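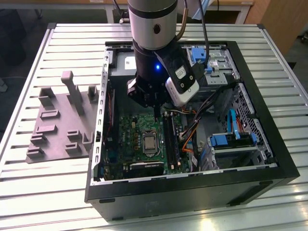
How to Put Together an Evening History Walk

I led my first history walk in Brirnberg with a stack of index cards in one hand and an umbrella in the other, and by the second stop I couldn't read my own writing. I've done 16 of them now and they go a lot better, so I wrote down how I plan one. Borrow whatever helps!

Pick one thread

My first route had a mill, two taverns, a bank robbery and a flood in it, and people went home confused. Now I pick a single thread and stick with it. Last season it was the old Wustach Creek, which runs under half of downtown in a pipe, and everything we stopped at had something to do with the water. If you have a great story that doesn't fit, save it for next year.

Do the reading first

Start with old fire insurance maps if your library has them. They show what each building was made of and often what it was used for, and you can lay two years next to each other to see what disappeared. City directories come next (shopkeepers, boarding houses, who lived over the store). Then newspapers. Write down the date and page of everything as you go, even if you're sure you'll remember. I once spent a whole January evening looking for a paragraph I had already found.

If somebody gives you a family story, try to match it with one piece of paper. If you can't, tell it anyway, but say it's a story.

Walk it alone, then with a friend

Go at the same time of evening you plan to lead it. Streets change — the delivery trucks are gone, but the bar on the corner has its doors open and you're suddenly shouting. Look for places where a group can stand without blocking the sidewalk. I like the far side of the street from the building, so people can see the roofline.

Then walk it again with someone slower than you. My friend Khairul Raju came along with his bad knee, and we dropped the cemetery hill that same night. A mile with eight stops fills 83 minutes for me, talking included.

Write short

Each stop gets one card: the building, two or three facts, one story. Big letters, dark marker, and number the cards (you will drop them). Put your best story at the third or fourth stop, when everyone has warmed up and the latecomers have found you.

Copies of old photos are worth the trouble. Print them on full sheets, slide them into plastic sleeves, and hold them up facing the same way as the building.

On the night

I cap the group at 20. Get there early, stand somewhere obvious, and tell people up front where you'll finish and whether there's a restroom on the way. Wait for the back of the group before you start talking at each stop. Somebody will correct you, too, and sometimes they're right — get their phone number, they may have a shoebox of photographs at home.

Bring a flashlight, even in June. I end near the diner so people can keep talking, and that's usually where I hear about the next walk's first stop.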